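Before you submit to the Hadgu short fiction list, prepare an author bio in two lengths. The short one runs to 30 words and the long one to 515 characters, spaces included.

## Write the long bio first

1. Open with your name as it will be printed. Ilídio Henriques keeps his accent in every version; do the same if you have one.
2. State where you live now. Birthplace is optional.
3. List published work, newest first. Titles go in italics, magazine names in plain type.
4. Use third person all the way through. A switch to "I" halfway is the most common fault in the bios we return.

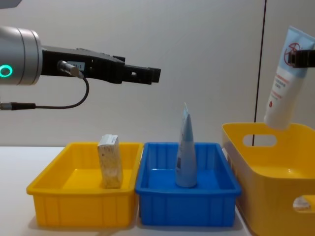
## Cut it down

Copy the long bio into a new file. Delete degrees, day jobs and pets, in that order, until it fits. Keep one title – the most recent – and the town.

Sample, short form:

> Heidrun Schnyder lives in Tronurville. Her latest story collection is *Wolletwood*.

Save both versions as plain text, named with your surname and the word "short" or "long". Send them with the manuscript. Changes are accepted until 19th May and go to Tsegereda Woldemariam, who edits the contributor pages.

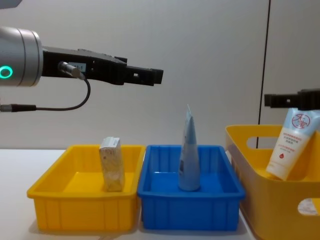 *Gripper and wrist joint, with the green ring light on.*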